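Home | Sites | Cosdale | Safety | Forms

Pre-Use Inspection: Robot Teaching Cell, Desktop Disassembly Bench
Posted Aug 13, 2019 by Darren Cropper

To be completed before any operator teaches the arm by hand guiding or from the remote console. Mark each item Yes, No or N/A and initial comments.

1. Emergency stop tested from the bench and from the console. YES
Comment: Both reset normally. The console button is stiff and has been reported to Quinlan.

2. Hand-guiding speed limit set to 60 mm per second. YES

3. Gripper fasteners and fingertips checked for looseness. YES
Comment: Re-torqued. Next full check is due in February.

4. Computer under work disconnected from mains, power cord removed from the room. YES
Comment: Power supplies stay fitted during teaching. They are not to be opened under any circumstances.

5. Side panel removed and sharp edges of the case identified to the operator. YES
Comment: Cut-resistant gloves are required when a hand is on the arm and the tool is inside the case.

6. Component holder within reach of the arm and stable on the table. YES

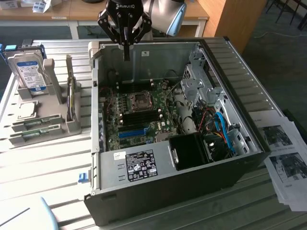

7. Loose cables inside the case kept clear of the tool path. NO
Comment: Operators teaching memory removal must tie back wiring before the first pass. Drinik has agreed to supply reusable ties. Item stays open until they arrive.

8. Printed task instructions kept out of the arm's travel. NO
Comment: Sheets should be moved to a clipboard or stand — the edge of the computer is not a paperweight.

9. Second person present during remote control. YES
Comment: The second person holds the stop button and does not handle parts.

10. Demonstration log up to date. YES
Comment: Log stands at 361 demonstrations against a target of 1,000. Fullska requires the operator's initials on each entry.

Result: Approved for hand guiding. Remote control is withheld until items 7 and 8 are closed.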